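15th March

So the arm is bolted down, the leader handle finally stopped squeaking, and I have spent most of this month moving toy food into a basket. Over and over. If you read the last post you know I was fighting with the mounting plate (I won, mostly, with a longer bolt and a bad word). This one is about the part I was looking forward to, which is getting examples for the thing to learn from.

Quick catch-up for anyone new: the project is called Pano, it lives in my spare room in Vencombe, and the goal is modest. I want to put a few bits of pretend groceries on a table, type "put the sausage in the basket," and have the arm do it. No hand-coded positions, no markers stuck on things. I drive the arm myself a whole lot of times, it records what the cameras see and what my hand did, and then a model gets trained to copy me. People have been doing this in labs for ages and now the parts are cheap enough that a person with a day job and a patient household can try it.

I thought the training would be the hard bit. Nope! Training is me pressing a key and going to make dinner. The hard bit is sitting there and being a good teacher, and I was a terrible one for the first week.

My first batch was awful and I want to write down why while I still remember. I was proud of being quick, you see. I'd set everything out, grab the handle, swoop in, pinch, swing over, drop, done. Then I'd put the object back pretty much where it had been and go again. I got through a big pile of recordings in one evening and went to bed feeling like a genius. The model trained on those could do precisely one thing, which was swoop to the spot where the sausage used to be. Move the sausage over by the width of my hand and it would swoop to the old spot anyway, close on nothing, carry the nothing to the basket and let go of it with great confidence. I laughed, then I deleted the lot.

So, things I do differently now.

I mess up the table between every single take. I don't mean nudge, I mean pick things up and put them somewhere new, turned a different way, sometimes with the thing I want half behind another thing. I even move the basket. My brain really doesn't like doing this! Left alone I tidy. I'd line everything up in a row if I let myself, and I noticed when I watched the old takes back that I always put the croissant on the right. Always! So for a while I had a little routine where I'd roll dice to pick which area each object went in. I've stopped using the dice now, but they cured me of the croissant habit (mostly, it does still drift over there).

I slow down near the object. Coming across the table you can go at a normal speed, but the last little stretch before the fingers close is where all the useful information is, and if I rush it there are only a handful of pictures of the important part. I now go in like I'm trying to pick up a sleeping hamster.

I leave the good mistakes in. If I miss, and then back off and line up again and get it, that stays. The model needs to know what to do after a miss, because boy is it going to miss. What I throw away is the stuff where I got confused, or sneezed, or hung in mid-air for ages wondering whether I'd hit record. I was keeping those at first and ended up with an arm that would stop halfway and think about its life.

And I write the instruction down before I start the take. I used to do them all afterward in a batch, and that's how you end up with a recording of a croissant labeled "pick up the sausage." Found 2 of those so far. There are probably more in there, and I'm going to have to watch the whole set again at double speed with a cup of tea.

On to the objects, which have been surprisingly fun to choose. I wanted stuff with different shapes that asks different things of the fingers. The sausage is an easy one because it's long and you can take it nearly anywhere along its length, as long as you come at it across and not end-on. The croissant is a funny one, curved, so the grab depends on where along the curve you go. Then there are the flat pieces, a white disc and a white cutout in a bottle shape, and those are just mean. There's hardly anything to get hold of. You have to bring the fingertips right down to the cloth and close slowly, and if you're a hair too high you slide across the top, and if you're a hair too low the motors start complaining. My success rate by hand on the disc is embarrassing. I do them in blocks of 10 and then go do something else, because after that my wrist is tired and I start teaching it bad manners.

The black cloth was a whole saga too. My table is a shiny light wood and I had a window on the left, so every afternoon a big glare patch would crawl across it, and the white pieces disappeared into it completely. I tried a gray blanket first (too lumpy, the objects rolled into the valleys). The black cloth is stretched over the table and it's great for contrast, white things really jump out at you. It also collects every bit of lint in the house. I've been over it with one of those sticky rollers and it looks fine, and then I turn around and it's like it snowed. For a bit I worried about this and then decided I don't care, a few specks should teach the thing to ignore specks. That's my theory and I'm sticking to it until somebody shows me a graph.

Cameras! I have one looking down from a shelf bracket and one on the wrist. When I started I figured the overhead one would do all the work and the wrist one was a bonus. I've completely flipped on that. The overhead view is good for knowing where everything is, but as soon as the gripper goes in for something it blocks its own view, and you're staring at the back of a hand. The wrist one stays with the fingers the whole way. You do lose a lot, things hang off the edges and the fingers themselves cover up some of what you want. But for those last few moments before the grab it's the view I would pick if I only got one. I tried steering with only the wrist view on my monitor, no peeking at the table, to find out if a person could do the job from what it shows. I could, for everything except the flat pieces. I think that's a fair test, by the way, and I wish I'd done it on the first day. If I can't do it from those pictures I've got no business expecting a model to. 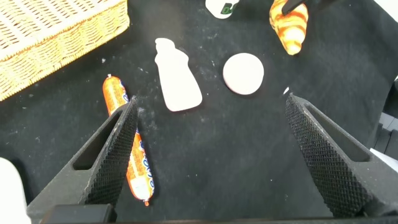
*Wrist view: sausage behind the left finger, disc and bottle cutout out in the open, a corner of the basket up top.*

I've looked at so many of these that I see diamond grip pattern when I shut my eyes. The pads are worth a mention, though. The first ones I had were smooth and the fingers would close on the disc and then it would just squirt out like a watermelon seed. The textured ones hang on much better, and it's been a nice reminder that some problems are not learning problems at all. I could've collected examples for a month and not fixed what a different pad fixed in an evening.

Storage is the other thing I didn't plan for. Every take is two video streams plus all the joint numbers, and I was saving the video at a silly quality because I figured more is better. The little drive on the recording computer filled up in the middle of a session, and the software didn't tell me, it just kept cheerfully beeping at the start and end of each take while writing nothing whatsoever. Around 3 hours of work, gone. So there's now a small script called Alent that checks the free space before each take and also opens the last file to make sure there's something in it. If it isn't happy it plays the most annoying sound I could find. The dog hates it. I should have written it first.

I named the second script Ansari and that's the one that shows me random takes in the evening. It picks a few, plays them back side by side with whatever instruction I typed, and I hit keep or toss. I do it on the couch. It has caught bad labels, a stretch where the overhead camera had sagged on its bracket and was mostly filming the wall, and one take where my sleeve is in the way from beginning to end. It's dull but I'd say it has helped more than anything I've changed on the training side.

Where are we now? The current model gets the sausage pretty often, wherever I put it. It'll get the croissant if it's lying in a friendly way. The bottle cutout it goes to, touches, and pushes gently across the cloth toward the edge, as if that was what I'd asked for. And the disc it won't even try, it hovers over it and then goes and picks up the sausage. I sort of respect that.

Next up is a block of takes with only the flat pieces, and I want to try sliding them against something so the edge tips up, the way you'd get a coin off a counter. It feels a bit like cheating but my own hands do it all the time. I also want to swap the basket for a plain box for a while, because I have a suspicion the model is using all that weave to find its way home, and I'd like to know what happens when it's gone.

If you're doing something like this with the same kind of arm and you have a trick for flat stuff, please tell me in the comments. Also if you know how to get lint off black cloth for longer than five minutes.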